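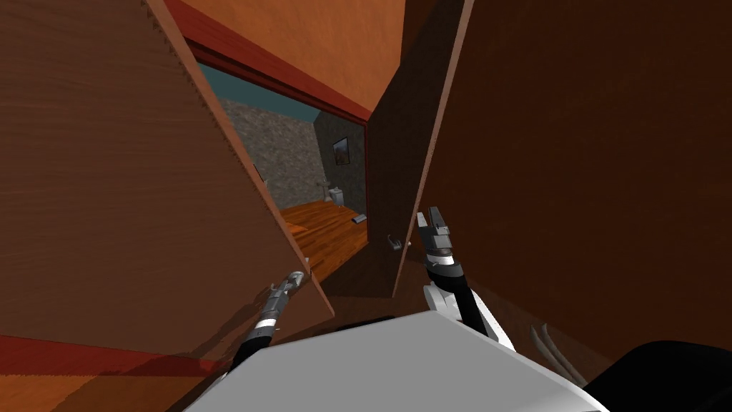

Bilder: Virard, Simulation

Plendska-Rundbrief, Montag, 18. Mai 2020

Die Tür bleibt vorerst Menschensache

Seit gut zwei Monaten verbringen die meisten von uns mehr Zeit in der eigenen Wohnung, als es der eigenen Wohnung guttut. Entsprechend ist das Postfach voll mit einer Frage, die sonst nur zu Weihnachten kommt: Wann macht das endlich eine Maschine? Gemeint sind wahlweise der Abwasch, das Bad, die Wäsche und, in einem besonders ausführlichen Schreiben, der Schwager.

Zum Schwager haben wir nichts Neues. Beim Rest lohnt sich ein Blick darauf, womit sich die Entwickler zurzeit beschäftigen, und der fällt ernüchternd aus. Sie beschäftigen sich mit Türen. Wer ein Bad putzen will, muss hineinkommen, und wer Handtücher einräumen will, muss den Schrank aufbekommen. Das klingt nach einer Kleinigkeit, die man am Freitagnachmittag noch eben erledigt. Bei Virard arbeitet ein kleines Team seit Januar daran, und zwar am Rechner, in einer nachgebauten Wohnung mit Holzboden, in der ein simulierter Roboter mit zwei Armen übt.

Die Simulation hat handfeste Vorzüge. Ein umgerissenes Regal steht nach einem Tastendruck wieder, die Nachbarn beschweren sich nicht, und der Roboter darf auch nachts um drei gegen das Holz rumpeln. Nathalie Verbruggen leitet das Vorhaben und hat uns am Telefon die jüngste Testreihe geschildert: 127 Versuche, eine Tür so weit zu öffnen, dass die Maschine hindurchpasst. In 40 Prozent der Fälle gelang es. Ein Kind von vier Jahren liegt deutlich darüber, vor allem, wenn es das nicht soll.

Woran scheitert der Rest? Zunächst an der Anfahrt. Steht das Gerät zu nah, schwingt ihm die Tür gegen den Rumpf, steht es zu weit weg, reicht der Arm nicht. Dann kommt der Griff. Menschen tasten danach, während sie über die Schulter noch etwas in die Küche rufen. Die Maschine muss ihn im Kamerabild finden, seine Lage im Raum schätzen und den Greifer im richtigen Winkel heranführen. Liegt die Schätzung ein wenig daneben, schließt er sich um Luft. Verbruggen nennt solche Versuche in ihren Protokollen »höflich«: Die Bewegung sei tadellos, bloß habe die Tür nichts davon mitbekommen.

Hat der Greifer endlich Kontakt, beginnt der Teil, den wir am meisten unterschätzt hatten. Eine Tür bewegt sich auf einem Kreisbogen. Ein Roboterarm zieht am liebsten geradeaus, mit der Überzeugungskraft eines Umzugshelfers, der pro Stunde bezahlt wird. Beides verträgt sich schlecht. Entweder rutscht der Finger ab, oder das Scharnier leidet, und im Simulator leidet es immerhin kostenlos. Inzwischen lässt das Team den Arm nachgeben und der Tür folgen. Dadurch wird der Vorgang sicherer und so langsam, dass man nebenher einen Kaffee kochen kann. Selbst, versteht sich.
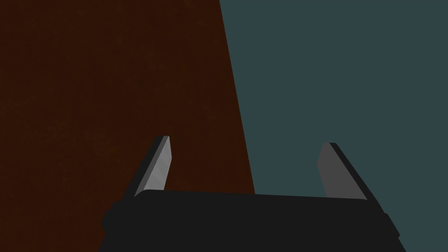 Kann man schon einen Haushaltsroboter kaufen, der selbstständig Türen öffnet und dahinter aufräumt?

Für den normalen Haushalt gibt es so ein Gerät derzeit nicht zu kaufen. Erhältlich sind Maschinen für einzelne Aufgaben, vor allem zum Saugen und Wischen von Böden, und die brauchen offene Türen und einen freigeräumten Boden. Roboter mit Armen stehen fast ausschließlich in Laboren und Fabriken.

In der Werkhalle sieht die Sache tatsächlich freundlicher aus. Der Möbelbeschlaghersteller Willems lässt in seinem Werk in Karenham seit dem vergangenen Jahr Schranktüren von einem fest verschraubten Arm auf- und zuklappen, den ganzen Tag, zur Dauerprüfung der Scharniere. Der Arm macht das klaglos. Er weiß allerdings auch auf den Millimeter genau, wo die Tür ist, denn sie ist immer am selben Ort. Verschiebt man den Prüfstand um eine Handbreit, klappt er mit unverminderter Sorgfalt nichts auf und nichts zu. Die Belegschaft hat das ausprobiert, nach unseren Informationen mehrfach.

Zwischen diesen beiden Welten liegt so ziemlich alles, was eine Wohnung ausmacht. Türen klemmen im Sommer. Vor Schränken stehen Schuhe. Ein Leser aus dem Bergischen schreibt, seine Badtür gehe nur auf, wenn man sie leicht anhebt und dabei mit dem Knie nachhilft. Wir haben die Beschreibung an Virard weitergeleitet und eine Eingangsbestätigung erhalten.

Auf die Frage, warum man den Robotern nicht einfach Kniegelenke gibt, antwortete Verbruggen mit einem längeren Vortrag über Gewicht, Akkulaufzeit und Kippgefahr, den wir hier aus Platzgründen weglassen. Haften geblieben ist uns die Zeitangabe. Ein vollständiger Durchgang, also hinfahren, Griff suchen, Tür öffnen, hindurchfahren, dauert in ihrer Simulation 11 Minuten. Wer nachts einmal dringend irgendwohin musste, kann das einordnen.
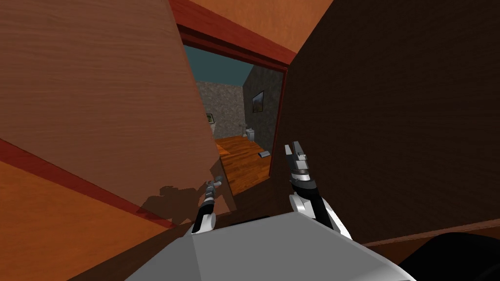 Was hinter der Tür käme, ist damit noch gar nicht angesprochen. Das Putzen selbst, jene Tätigkeit, derentwegen man die Maschine überhaupt ins Haus holen wollte, steht bei Virard auf einer Liste mit dem Titel »später«. Dort steht auch das Aufheben kleiner Gegenstände vom Boden, das Falten von Textilien und, mit Fragezeichen, der Müll. Wäsche gilt als besonders undankbar. Eine Tür behält wenigstens ihre Form, wenn man sie anfasst. Ein Handtuch sieht nach jedem Griff anders aus, und ein Spannbettlaken überfordert bekanntlich auch Lebewesen mit abgeschlossener Berufsausbildung.

Ungeklärt ist außerdem, wie viel von dem Gelernten den Umzug in die Wirklichkeit übersteht. Im Simulator ist die Reibung ein Wert, den jemand eingetragen hat. An einer echten Klinke kleben Handcreme und Marmelade. Das Team will deshalb bei jedem Durchlauf Gewicht der Tür, Licht und Widerstand des Scharniers zufällig verändern, damit die Steuerung sich nicht auf eine einzige, allzu wohlerzogene Tür einstellt. Danach soll ein echtes Gerät an echte Türen, zunächst in einer Musterwohnung, in der niemand wohnt und folglich auch niemand aussperrbar ist.

Einen Termin für den Verkaufsstart haben wir natürlich ebenfalls erfragt. Verbruggen hat gelacht, allerdings nicht unfreundlich, und dann gefragt, ob wir eine Spülmaschine besitzen. Die sei ein sehr guter Haushaltsroboter, man müsse ihr nur die Tür aufmachen.

Für die nächste Ausgabe sammeln wir schwierige Türen: klemmende, schiefe, solche mit Trick. Bitte kurz beschreiben, höchstens eine halbe Seite, und einfach auf diesen Rundbrief antworten. Die schönsten Einsendungen drucken wir ab, den Rest bekommt Virard.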